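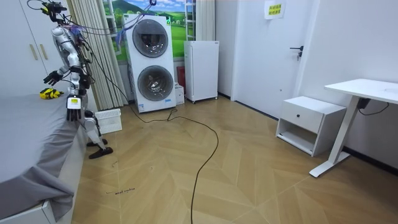
Gallery / Bedrooms

The bed has its grey sheet on, and I like how it hangs in folds down to the wooden floor with a corner of the white frame peeping out. Behind it is the white wardrobe with the light wood handles (my favourite thing in the whole room!), then the stripy beige curtain, and the tall white washer-dryer stack in front of the green hills.

Welcome to the Prilovbridge page. I'm still adding to it, so do look in again in February — Celeste Salgado has promised me the hallway by then. The bedroom took me 17 evenings and I'd happily do it all over again, apart from the curtain, which I hung 4 times before the stripes looked straight to me. Hema Salian talked me into beige and she was right.

If you're after the grey for your own sheets, I have it down in my notebook as Flumine 2519. More rooms soon!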